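The Bowls That Never Break

On a summer evening at Delphine Ridgeway's house, supper goes out the back door in relays. Somebody carries the corn, somebody else the potato salad, and the smallest person present is trusted with the cups, because the cups are plastic and have been dropped on that same brick step more often than anyone in the family would care to work out. They bounce, they roll under the hydrangea, they get rinsed off under the garden tap, and they come to the table with everything else.

Delphine has good china too, a whole cabinet of it, inherited from an aunt and lovely to look at. She takes it out at Christmas. The rest of the year the house runs on colored plastic, bought in dribs and drabs over 20 years from hardware stores, church sales and a shop called Plallow that used to keep its seasonal tables out on the sidewalk. None of it was ever meant to be a collection. It simply didn't wear out, and so it stayed.

I came to Delphine by way of Mei Pennington, who writes a newsletter about everyday tableware and who told me, rather sternly, that I had been paying attention to the wrong shelf. Everybody writes about stoneware, she said. Meanwhile the thing a person reaches for first, the bowl for the cereal or the beaten eggs or the peas that need shelling, is very often a light little plastic one that nobody has ever photographed for a magazine.

She has a point. I went home and opened my own cupboard and found that the green cup I drink water from every night came from my first apartment. I couldn't tell you what became of the glasses.

Color is a good part of the pleasure. White dishes are polite to food and go with anything, but a pink bowl next to a blue one makes a table feel as if people are expected. Mihret Abdella, who cooks for a big family and an even bigger circle of neighbors, lays a dark cloth first and lets the bright pieces do the rest. She likes two blues together, a pale one and a deep one, and she likes one red thing somewhere near the middle. "Then you can put out plain rice," she told me, "and it still looks like a party." 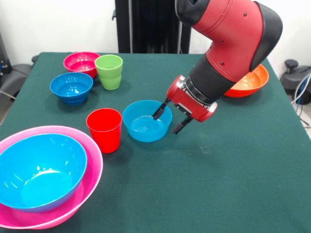
Do all the pieces need to come from the same set? Mixed pieces look perfectly fine together, and many people prefer them, so long as a few of the shapes or colors repeat across the table.

Mihret's own rule, if you can call it one, is that each color should have a friend. A single orange bowl among the blues can look as though it wandered in from the neighbors, so she'll add an orange napkin or simply a dish of apricots. Cups she stands close beside the bowls, in little groups, with room left between the groups for elbows and bread. Large bowls go toward the front where people can get at them, and until the food is ready she keeps them nested, the way they live in the cupboard.

Nesting deserves a paragraph to itself. Gebhard Hollenstein, a retired shopkeeper who sold housewares under the name Holzer for most of his working life, believes that people fall for a bowl in the store and fall out with it at the cupboard door. He used to show customers how one bowl sat down inside another, and he would lift the pair and tip it a little so they could hear whether it rattled. Three sizes, he says, will see a household through nearly anything – a small one for each person, a middling one for sides, and a great big one for salad, popcorn, or washing lettuce. He is fond of a slightly flared lip, too, as it gives wet fingers something to hold.

Plastic does ask for a bit of kindness. Delphine washes hers by hand in warm water with a soft cloth and keeps the scouring pad well away, as scratches dull the shine and hold on to stains. Tomato sauce gets rinsed off right after supper. For anything hot she goes back to ceramic, and she won't put a bowl in the microwave unless the bottom says she may. When a piece gets too scuffed for the table it moves down in the world by easy stages, first to the baking shelf, then to the potting bench, where 2 of her oldest now hold bulbs and plant labels.

If you are starting from nothing, I'd go slowly. Buy a couple of cups you like the feel of and one bowl in a color that cheers you up, then use them for a month before you buy any more. Look at yard sales in July, when people are clearing out their picnic baskets, and run a thumb around the rim to feel for nicks.

It was nearly nine when we finished at Delphine's. The cups came back in the way they had gone out, stacked crookedly in a child's arms, and one of them hit the step. She went and fetched it from under the hydrangea and put it in the sink with the others.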